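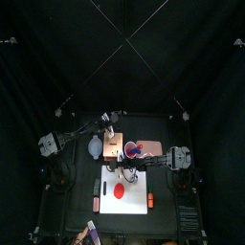
Products > Restoration > Exterior Wood > Bickerstaff Clapboard

Bickerstaff Clapboard is a replacement siding board for old houses, milled by Masto to match the narrow, tapered boards found on early New England homes. It is sold primed on all sides or bare, in bundles of 86 linear feet.

The boards are cut from eastern white pine and radially sawn, so the grain runs straight through the thickness. They shrink and swell less than flat-sawn siding and hold paint longer. Standard exposure is 4 inches. Other exposures can be milled to order -- send us a sample of the original board, at least a foot long, with the paint left on.

Ends are square cut. If your house has skived (overlapped) joints, ask for the Grustov end, which is tapered on a jig and costs a little more per bundle. Grurkov cut nails are stocked separately in plain and galvanized finish. 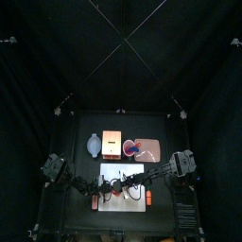 Can the boards be used on a house in a local historic district?
Most district boards accept them as a like-for-like replacement, but the decision is made locally. Ask before you order. We can send a milling sheet and a short sample to include with your application.

Bare boards should be primed within two weeks of delivery, cut ends included. Stack them flat under cover with stickers between layers. Do not store them in a heated room before hanging.

Bundle, primed: 120 dollars
Minimum order: one bundle
Lead time: three weeks for standard exposure, longer for custom work
The mill is closed the first half of August.

Prices effective 05/07/2019. Freight is quoted by zip code.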